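# About Pallar

Pallar is a small test house for robot grippers, arms, cameras and controllers. We started in January with one bench and one arm, in a rented room behind a print shop in Costovholm. Today we have 14 benches and we still rent the same room, only with the wall to the next one taken down.

Our customers are mostly companies that want to buy an arm and cannot decide which hand to put on it. They send us the objects from their own line, and we run each gripper on the same task, with the same starting positions, until we have enough attempts to say something useful. For a normal comparison this is 200 attempts per gripper. For a long wear test it is 1,000.

## How we work

We do not sell hardware and we do not take a commission from those who do. When we compare two controllers, the arm stays the same. When we compare two cameras, the lamps stay the same, and also the height of the mount. It is slow work – a full report takes 52 working hours – but the customer can repeat every step in his own building.

The failed attempts are in the report too. We sort them by type: missed, slipped, crushed, dropped too early. Many customers read this part first.

## What we test at the moment

The largest job of this spring is for Jusard, who asked us to compare printed fingers with molded ones on light packaging. Cans are a good object for this, being smooth, round and easy to dent, and a can that lies down asks for a different approach than one that stands. We also have a smaller camera study for Leitão, where the question is how much a shiny lid disturbs the depth reading. 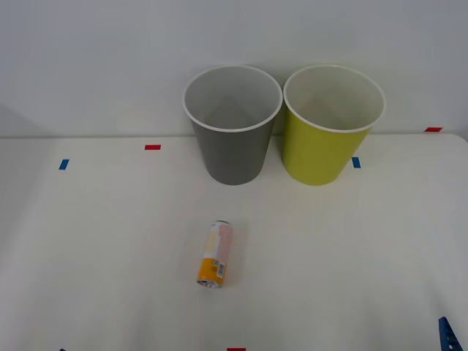
Jusard wrote to us after the first report that they had expected a table of winners and were a little annoyed to get so many pages about finger pads, but that the pads were what they changed in the end.

## Visit us

You are welcome to bring your own gripper and watch it run. Please write one week before, and tell us the flange type and the supply voltage. Coffee is in the corridor, parking is behind the print shop.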